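Règles pour faire marcher un quadrupède dans un couloir partagé : qui a priorité, au juste ?

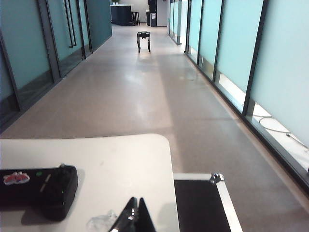

Bonjour à tous. Nous occupons le deuxième étage d'un bâtiment que nous partageons avec deux autres sociétés, et la direction de Truvthorpe (le gestionnaire du site) me demande « un règlement d'usage du robot dans les circulations ». Une page, avant la prochaine réunion. J'ai proposé « on fait attention », on m'a répondu que c'était un peu court.

Le contexte : un petit quadrupède noir, un long couloir vitré des deux côtés, un sol qui brille comme une patinoire, des portes vitrées sur la gauche par lesquelles les gens sortent en lisant leur téléphone. L'opérateur se tient à un bout, avec une table et les caisses de matériel. On roule – enfin, on marche – à vitesse réduite, jamais sans quelqu'un à la commande.

J'ai trouvé des normes pour les robots industriels, d'autres pour les chariots automatiques, et un document interne de 259 pages hérité de l'ancien site de Bestetlow, qui consacre un chapitre entier au stationnement des transpalettes. Rien qui me dise quoi faire quand une comptable croise une bête à quatre pattes devant la photocopieuse. Si quelqu'un a déjà écrit ce genre de page, je prends.

Publié par couloir_nord, le 22 octobre 2024

patte_folle

Mettez un gyrophare dessus et un panneau à chaque bout. Chez nous ça suffit largement, les gens ne sont pas idiots.

Edit : bon, on me signale en message privé que quelqu'un a enjambé le robot le mois dernier. Il s'est excusé auprès du robot. Mettez le panneau plus gros.

relecteur_de_notices

J'ai rédigé la nôtre en février, pour le projet Skakex. Elle a survécu à trois relectures et à un service juridique, ce qui ne prouve pas qu'elle soit bonne, mais au moins elle est courte.

D'abord, ne partez pas des normes de cellules robotisées. ISO 10218 suppose un robot industriel et un espace que l'on maîtrise, et un couloir où passe le livreur de sandwichs n'en est pas un. Pour le raisonnement général, prenez ISO 12100 : vous listez les dangers, vous estimez le risque, vous le réduisez, vous écrivez ce qui reste. ISO 13482, sur les robots d'assistance à la personne, donne de bonnes idées même si votre machine n'entre pas dans son champ. Ne mettez surtout pas « conforme à » dans votre page si personne n'a vérifié la conformité. Notre juriste a un sens de l'humour limité sur ce point.

Ensuite, ce que nous avons gardé :

Le piéton est prioritaire, toujours, y compris quand il a tort.

Un opérateur désigné, qui voit le robot en continu et garde l'arrêt d'urgence en main. Posé sur la table à côté du café, ça ne compte pas.

Une deuxième personne du côté des portes dès que le robot s'éloigne à plus de 7 mètres de l'opérateur. Le chiffre vient de nos essais d'arrêt sur notre sol à nous, faites les vôtres.

Vitesse plafonnée dans la configuration, pas seulement promise à l'oral.

Pas de démonstration entre midi et deux, ni pendant une évacuation. Il a fallu l'écrire.

Les caisses et la table d'un seul côté, hors du passage, sans réduire la largeur d'évacuation. Faites valider l'emplacement par votre responsable sécurité incendie avant de rédiger le reste. Les films plastique et les emballages vont à la poubelle avant le démarrage : sous une patte, sur un sol lisse, c'est une glissade gratuite.

Batteries : charge surveillée, loin des issues, et aucune batterie qui passe la nuit dans le couloir.

Sur le sol brillant et le verre, méfiez-vous de l'évitement d'obstacles. Les reflets et les parois transparentes trompent pas mal de capteurs. Chez nous, la fonction est considérée comme un bonus, et le règlement est écrit comme si elle n'existait pas. On refait un essai d'arrêt tous les 60 jours et après chaque mise à jour logicielle, avec une ligne dans le cahier.

Notre première version comptait 17 articles. Le dernier définissait le mot « couloir ».

couloir_nord

Merci, je reprends presque tout. Pour l'arrêt en main, j'ai deux collègues qui vont se sentir visés. Question bête : le cahier, vous le tenez sur papier ?

relecteur_de_notices

Papier, accroché à la caisse de transport avec un stylo au bout d'une ficelle. On avait commencé sur Hsueh, notre outil de suivi, mais il fallait quatre écrans pour noter « essai d'arrêt OK », et les gens notaient « OK » une fois par trimestre pour tout le trimestre. Date, nom de l'opérateur, version du logiciel, résultat. Et une colonne incidents, que vous lirez avant chaque réunion avec votre gestionnaire.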